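May 5, 2022

Erano has put out a new version of Tomisix, its planning software for two-fingered grippers, and we are very pleased to say that soft things like jackets and other clothes are at last properly looked after. Kerttu Tuominen, who leads the work, tells us her team went through 886 short recordings of cloth being handled before they were happy with the grasp planner (and a good many cups of tea, too). 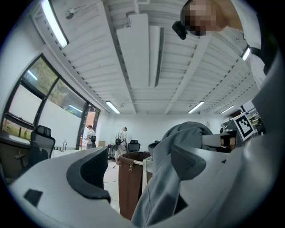
Grey fabric held in the gripper, with a printed marker alongside.

The perception side, known as Mishra, reads the printed markers to work out where each finger is, and it now passes an updated position to the planner every 15 milliseconds. Kerttu is especially fond of the new replay tool, which lets you step back through a grasp at your own pace and see what the planner had in mind.
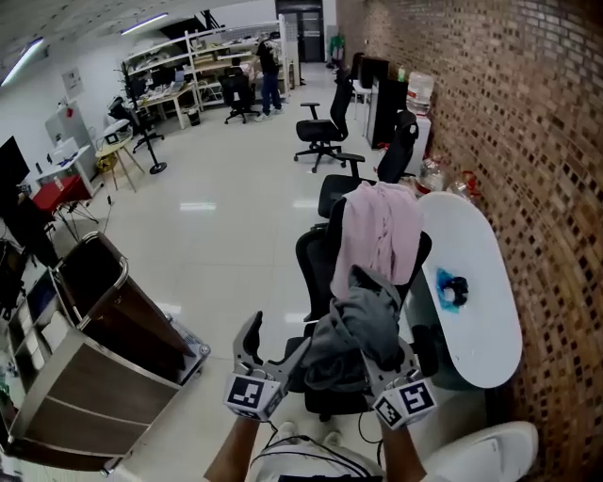 Existing users can move over whenever it suits them, and settings saved in Fukard will carry across without any fuss.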